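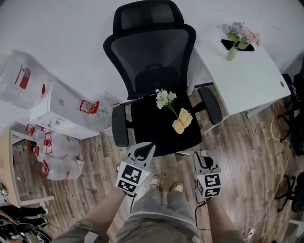 Mesh office chairs: how do you clean the seat without wrecking it?

Home Office & Study > Furniture care
4 pages of older posts archived

plumduff_k
Hi all, long time reader, hardly ever post. I've got a black mesh chair with the padded headrest and padded arms, same general style as the one up top with the flowers on the seat. Mine's a Momik, bought second hand in January. The back is fine but the seat has gone that greyish colour black things go when they're full of dust and toast crumbs. I tried a damp cloth and all I did was make smears. What do you use? I've got a desk to set up properly by 4th July when my new job starts and I'd love the chair to not look like it came out of a shed (it did come out of a shed).

Lâm Vi
Vacuum first, always. Brush attachment, go over the seat, then get underneath and do it from the other side if yours is mesh all the way through. If you wet it before the dust is out you're just making mud, and I reckon that's your smears. After that, warm water with a tiny bit of dish soap, a wrung-out sponge, and wipe in one direction. Let it dry overnight before you sit on it!

tomthepom
Disagree on the dish soap. It never fully rinses out of a cushion and then the seat grabs dirt twice as fast. Plain water and a microfibre, and if that doesn't do it, a bit of upholstery foam. I use the Rondia one, nine bucks at my local hardware.

Lâm Vi
I've done mine with dish soap for 11 years, same chair, still a nice colour. You're using too much, mate.

tomthepom
I use none, that was my whole point haha

gumnut_deb
Can I ask a different question while we're here. The white flowers sitting on the seat, are they real or fake? My sister does real ones on the desk and the petals get into everything, plus pollen on a black cushion is a nightmare. If it's real pollen, do NOT rub it. Sticky tape, dab dab dab, then vacuum.

plumduff_k
No idea sorry! The bunch in the little green vase on the desk is artificial I think, the purple and pink ones. I like that vase a lot. Any tips for fake flowers while you're at it? Mine are furry with dust.

gumnut_deb
Hair dryer on cool, out on the back step. Or a clean dry paintbrush if they're the delicate sort. Some people shake them in a bag of salt and swear by it, but I found salt in my carpet for weeks so never again.

Barbara Czerwiński
Going back to the chair, please look at the casters as well. Everyone fusses over the cushion and then rolls around on a wad of hair. I flip mine upside down on a towel and pull the wheels off (most of them just pop out with a good tug) and pick the fluff out with tweezers. If you're on floorboards it makes a huge difference, because grit stuck in the wheels is what scratches. We had grey-brown boards in our last place, quite like those, and the patch under my desk was ruined before I worked it out.

tomthepom
Or get a chair mat.

Barbara Czerwiński
I had a mat. It slid, it curled at the corners and I tripped on it. I bought soft rubber wheels instead, a set from Campos, 20 dollars delivered, and I'd never go back to a mat. Check your stem size before you order though.

dockside_ray
Watch your cords too. A white cable lying along the floor next to a chair is how I lost a phone charger, ran straight over it and split the casing. Mine all go up through the grommet hole in the desk now and the power strip is screwed to the underside. Took me an arvo and a fair bit of swearing.

plumduff_k
Ray, my desk has one of those holes and I've been keeping pens in it. They fall through.

dockside_ray
Ha! That'll happen.

Lâm Vi
For the armrests, same sponge, but skip anything with alcohol in it. I went at mine with a screen wipe and the black came off on my elbows.

tomthepom
OK that one I agree with.

plumduff_k
Right, update. Vacuumed top and underneath, and the amount that came out was disgusting. Did half the seat with dish soap and half with plain water so you two can stop arguing. Both halves look the same to me so far, but it's still damp on the left. Wheels are off and soaking in a bucket. One won't come out at all, Barbara, is there a trick to it or do I just pull harder?

Barbara Czerwiński
Flat screwdriver between the wheel and the base, with a rag under it so you don't mark the plastic. Twist a little, move around the stem, twist again. And dry the others properly before they go back in or they'll squeak.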